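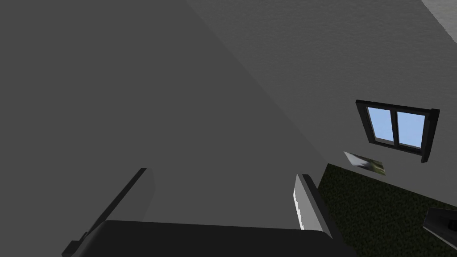 Vol. 17, Issue 2, p. 5

Figure 2. Rendered interior with a black-framed window of two panes.

4.2 What the public is told on sentencing day

The statements in the Dilura collection were written to be read once, quickly, by a reporter with a deadline. We read all 3,000 of them slowly, which may be a use their authors never had in mind. Each was issued by a prosecuting office on the day a sentence was passed, and each was matched to the judge's remarks where a transcript could be had.

The first thing to report is how little the form varies. The opening sentence gives the sentence, the offence and the home town of the defendant, in that order. Age follows between commas. A senior official is then quoted as being pleased, in words that could be moved to another case without injury to either. We coded these quotations using the Lindqvist scheme, which has a category for "resolve" and another for "gratitude to partner agencies", and found that the coders seldom had anything to argue over. They argued a good deal over the word "justice", which was eventually given a category of its own and left alone.

The judge's reasons fare less well. Where the remarks dwelt on harm to the victims, the statement usually said so. Where they dwelt on mitigation, such as an early guilty plea, youth or poor health, the statement tended to fall silent, or to move the matter to a closing paragraph below the contact details. One statement from the Zincombe office managed to report a reduced sentence as a "significant" one while leaving out what it had been reduced from. It was within its rights, and the local paper printed it whole.

Concurrent terms gave the most trouble. A defendant given several terms to be served at the same time will, in fact, serve the longest. Several statements nevertheless listed every term in full, one per line, so that a reader with a pencil could reach a total that no court had passed. The readers in our Mudus panel duly reached it.
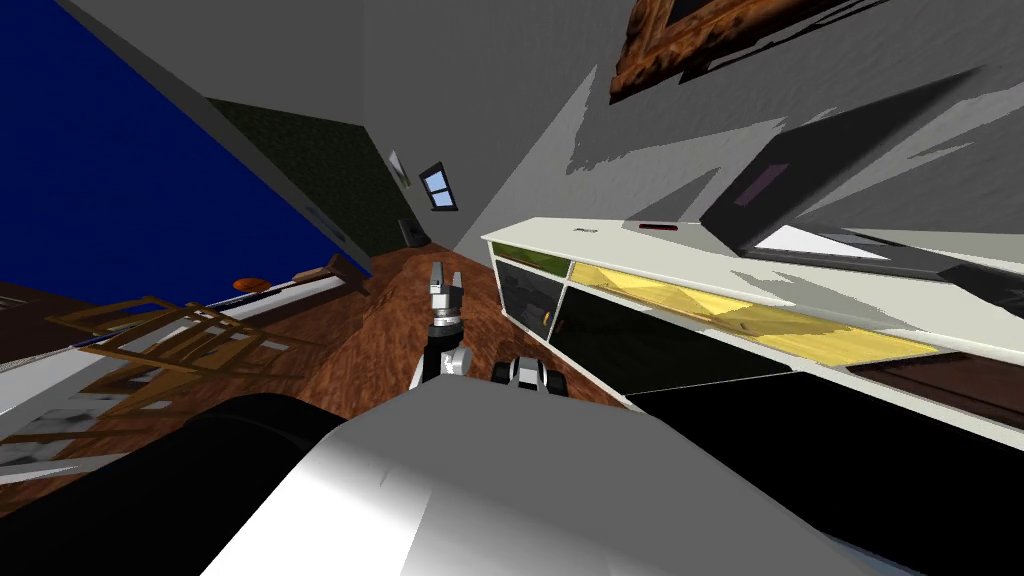

Does a sentence of life mean that the person will die in prison?

It depends on whether the court set a minimum term. If it did, the prisoner can be considered for release once that term has been served, although release may be refused. If the court ordered that there be no release, the prisoner stays inside.

Panel members were given this wording after the first round of reading, and their answers on life sentences improved. Their answers on concurrent terms did not, the wording having nothing to say on the subject. We had hoped for some general gain in alertness and record the hope here for completeness.

Two cautions apply. The collection holds only statements that an office chose to issue, and offices are not known for announcing the cases that went badly. Acquittals are accordingly rare in it. Statements were also sometimes corrected after publication, and the Dilura archive keeps the later version without marking the change, so an error put right by Thursday looks as though it had never been made. The effect of both on our estimates is taken up in section 5.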